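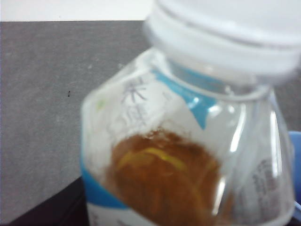

Best way to keep a tea tray from turning into a mess?

edgardo_a
2/23/25
Bottled tea has taken over my afternoons and I want a proper little spot for it, with cups and something to nibble. Our table has a gray top that shows every crumb. Do you all pour, or just drink from the bottle?

Lumanlan54
Pour! Bottle tea in a real cup tastes better and I will die on this hill. Put everything on a tray, snacks too.

gnavarro
Snacks on the tray, no way. One tipped bag and you're picking bits out of the rim all evening. Mine go in a bowl off to the side.

Lumanlan54
So then the crumbs go on the table instead?? How is that better lol

edgardo_a
OK, went with a navy tray, nice and shallow, and two light blue ribbed cups. Still fighting with the snack bag (golden yellow stuff, very crumbly).

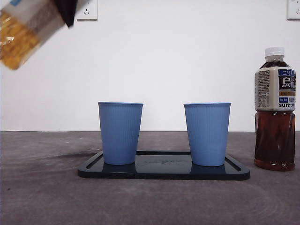
Re: Best way to keep a tea tray from turning into a mess?

gnavarro
Love the cups! I'd still get that bag away from them and into a bowl.

Urkholm76
Dark glossy trays show dust like crazy, fyi. I went back to a plain white one after a month. Cups are cute though, are they plastic?

edgardo_a
Plastic, yep. I'll try the bowl this week.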